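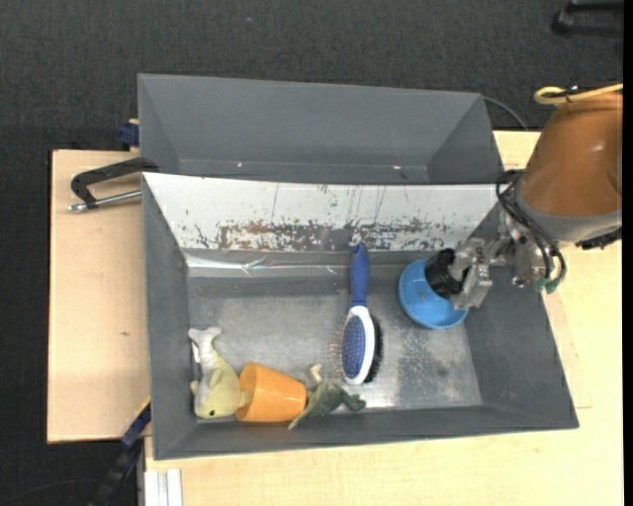 Tuesday, October

Second go with the Darex fingers on the bin-to-bin task. 40 picks, same grip force as last week, no retuning.

Ewurabena Acheampong reckons they beat the Cordero set. I'm not convinced. The soft toys come up with either. The hairbrush is the one that matters and Darex dropped it 3 times, always by the head. The cup on its side is fine if the approach is square, poor if not.

Cycle time is better, but the controller was also updated on Monday night, so that comparison is worthless – I'd want the Cordero fingers back on with the new build before anyone quotes a figure. The supplier's sheet says 60 N at the tip. Haven't measured it, don't believe it.

Wrist cables still rub on the steep approaches. Re-route before the next run.

Logs under run 862. To do: swap fingers, same objects, same order, another 40.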